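# Joltuleo Hand-Held Collection Gripper

The Joltuleo is a hand-held gripper tool with an attached camera, supplied by Flilton to teams that record household handling tasks for robot learning. An operator works with it as with a pair of tongs, and each recording becomes one demonstration in the training set.

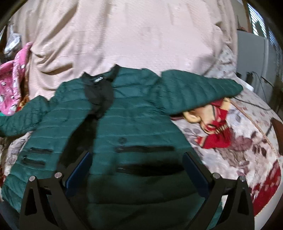
*Page last changed: June, by Gheorghița Toma*

**Intended use**

The tool is suited to soft goods such as quilted jackets, blankets and fleece. Recordings should be made in ordinary rooms, with bedding and other clothing left in view. Patterned bedspreads and daylight through blinds are acceptable and need not be removed or covered.

**Loan set**

- 4 grippers with blue finger pads
- 9 spare pads
- 1 charging case
- Printed operator guide

Sets are lent for 30 days. Extensions are granted on written request, provided that no other team is waiting. 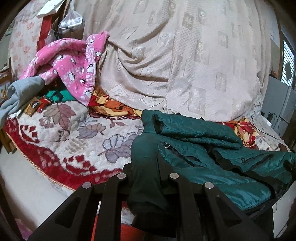
*Garment task, teal quilted jacket with sleeve folded over the body.*

**Reference data**

Each set includes access to Tello, the companion library, which currently holds 187 garment demonstrations. Incomplete attempts are kept and labeled as such – they should not be deleted before upload.

**Requests**

Applications are handled by Struan MacBrayne, Equipment Desk, Flilton. Please state the task, the number of operators and the preferred starting month.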